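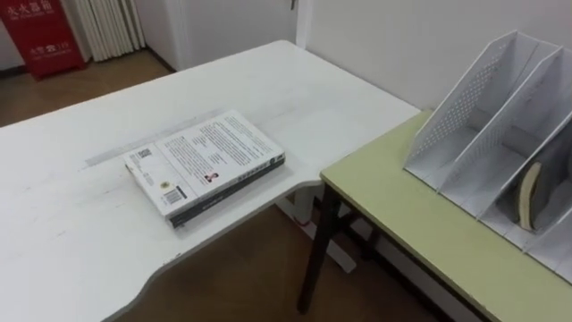

Figure 2.1 Books stacked on a scuffed white desk, with a green table against its right end.

Chapter 2
Work Surfaces and What They Hold

Key terms: work surface, nosing, rub mark, scratch, chip, footprint, reach zone

A desk gets more wear than any other piece of furniture in a study room. Chairs are moved and shelves are filled, but the desk is where books are dropped, slid, opened, and leaned on. Most people stop noticing the top of a desk soon after they begin using it. In this chapter you will learn to look at it again, first as a surface that needs care and then as a space that has to be planned.

Chapter 1 dealt with the room as a whole: its light, its doors, and the paths people take through it. We now move down to the level of the furniture. The first half of the chapter covers surface wear and cleaning. The second half covers layout, including how tables of different shapes are joined and how books and papers should be placed on them.

2.1 Reading a Surface

Wear on a desk falls into three groups. A rub mark is material left on top of the finish, often gray and soft at the edges. The smudged strip behind the books in Figure 2.1 looks like a mark of this kind, although only a cleaning test would settle the question. A scratch cuts into the finish and can be felt with a fingernail. A chip is a place where a piece of the finish or edge has come away. Chips are most common along the front edge, which furniture makers call the nosing.

The difference matters when you choose a treatment. Rub marks often lift with a damp cloth and a drop of dish soap. Scratches do not, and hard scrubbing will dull the area around them. Chips should be filled before water can get in and swell the core.

Mererid Lewis kept the furniture records for the Yorath reading rooms, where 200 desks were inspected over one winter. Her inspection sheet had a separate line for the front edge of each desk. In her notes she wrote that the sheets were of little use until everyone filling them in agreed on what to call a scratch. We will use her sheet, with small changes, in Exercise 2.

2.2 Shape and Joining

Not all desks are rectangles. The one in Figure 2.1 has a front edge that curves inward and a far corner that is rounded. A curved front can bring the sitter closer to the middle of the top, but it takes away some of the area where a book could lie flat. It also makes the desk harder to line up with its neighbors. When two pieces meet, check the height of both tops and the gap between them before anything is placed across the joint.

The space an object covers on a surface is called its footprint. Stacking books keeps the footprint small. It also hides the lower covers, so a stack works best for books that are not needed at the moment. Turn the spines toward the person who will use them.

Before You Begin

Choose a desk you use often and clear a part of it 600 millimeters wide. Sketch the outline of the top, including any curves. Mark each rub mark, scratch, and chip with a different symbol, and keep the sketch. You will need it again in Section 2.4, where we compare cleaning methods.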